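Notebook > Site visits > Lumov open day
Print this page | E-mail this page

26/03/2022

Lumov open day, Skesby. Went with Jucélia and Genivaldo. Cleiton was down for it too but had the fixture delivery to wait for.

Reason for going: Fulvio wants to know if we should put money into a two-arm setup with proper hands before the May review, and Lumov have been telling everybody that theirs does kitchen work unaided. My view going in was no. My view coming out is no, with a couple of things I'd like to steal.

Talk first, slides by Consolacion Lacson, who runs the manipulation side there. Good speaker, answered what she was asked. The robot is called Marinho, the hands are Jilidov hands, same on both sides. Numbers as given on the slides, copied as I heard them:

- 3,051 recorded teleop runs for the fridge task
- 809 left after they threw out the bad ones
- 257 autonomous trials, success rate shown as a bar with no number on it

I asked what "bad" meant. Dropped object, operator stopped early, or "not representative." The last one is carrying a lot of weight. If you get to decide afterward which runs are representative, you can make the training set look as tidy as you like, and then you've taught the thing a world where nothing goes wrong. Jucélia thinks I'm being unfair and that we do the same with our peg runs. We do, but we write down why for each one. Asked if they keep the rejected ones. They do. Asked if we could see a few. Maybe.

Also asked what counted as a success in the 257. Container ends up in the fridge, upright, door state not scored. So a trial where it leaves the door hanging open passes. Would not pass in my kitchen.

Then the demo. White table, fridge right up against it, robot standing over both. Task is containers from table to fridge. We were let in close enough to look over the shoulder of it, and I spent most of the time watching the left hand. Genivaldo had the head camera view on the side monitor and thought that was more useful than the real thing. He's probably right. From where the head sits, the hand hides a lot of whatever it's grabbing.

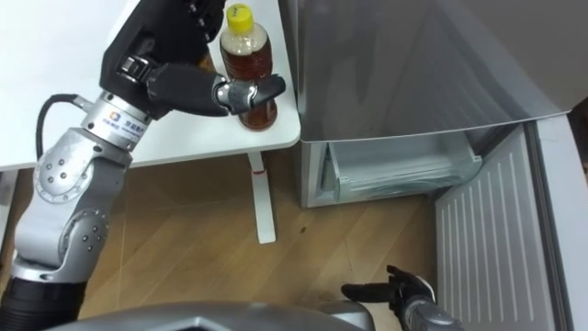
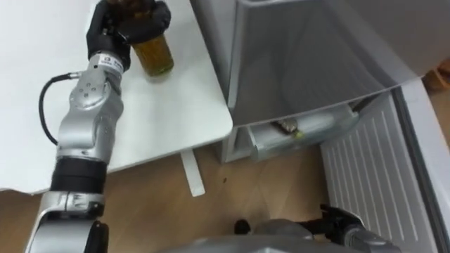
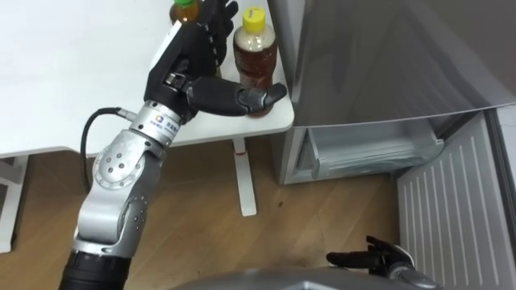
Marinho at the table, head view. Yellow-cap bottle in the first and third, glass jar in the second.

Things I wrote down while standing there, not in any order.

Thumb. They lean on it hard. On the yellow-cap bottle it goes straight across the near side, and in the third picture the tip is right down low by the tabletop. I don't like pushing at the base on a smooth table with fingers that come from above. If the thumb gets there first the bottle walks. Lacson says the hand closes on current and the order of contact doesn't matter. I'd want to see that on a bottle that's nearly empty, and asked for one. They didn't have one to hand.

Jar grip is different, fingers over the upper part and from behind. Better choice for glass, I think, but it covers the top of the jar from the head camera, so if there's slip up there the camera isn't going to be the one to tell you. Is there anything in the fingertips? Answer was "current sensing and some tactile work in progress," meaning no.

Cable. There's a black one that comes out at the wrist and loops out in free air beside the arm. First thing I looked at and the last thing I'd ship. Catches on a table edge one time and you're buying a connector. Told the young guy at the controls, he laughed and said they know. Ours was like that in the first year, so I can't be too superior.

Fridge placement. Table and fridge practically touching, so the left arm hardly has to travel. Second hand stays low down near the open fridge door. Nobody moved the table all afternoon. I asked if we could shift it by the width of my notebook and got a polite no, "calibrated for today." That's the line I'd underline for Fulvio. A demo that can't survive a notebook's width is a demo of the setup.

Who's driving? Took two tries to get a straight answer. Some of the runs we watched were autonomous and some were teleop "to keep things moving." There was no light or sign to say which. I could not reliably tell by watching, and Genivaldo and I guessed differently on one of them. Jucélia takes that as a compliment to the policy. I take it as a reason to write off the whole session as evidence.

Speed. Slow, and the videos on their slides were faster than what we saw. No speed-up label on them. I would bet on it but can't show it.

What was good:

The operator rig is nice. Jucélia got nine minutes on it (they had a sheet, 9 min a visitor) and was getting grasps she was happy with well before the end. Low lag as far as she could feel. This is the part we don't have and the part I'd pay for.

Also good: they leave the clutter of a real fridge alone. Drawer, ribbed door, awkward ledge. Credit for that, most of these demos use a box with one side missing.

The wrist is shorter than ours. Genivaldo has a sketch, ask him.

On the train Jucélia made the case for buying hands now and sorting out sensing later. I said we'd end up with the same thumb problem at twice the price. Not settled.

To do
- mail Lacson about the rejected runs and the number behind the bar. Done, no reply yet
- ask again for trials with the table moved, any amount
- Genivaldo: scan wrist sketch, put in shared folder
- Cleiton: what would an indicator light for teleop/auto cost us on our own bench? I don't want to complain about theirs and not have one
- me: one page for Fulvio, keep the cable out of it

Later, same page: Cleiton says we have spare stack lights in the gray cabinet. Use green for auto. Check the 24 V supply first, it was humming.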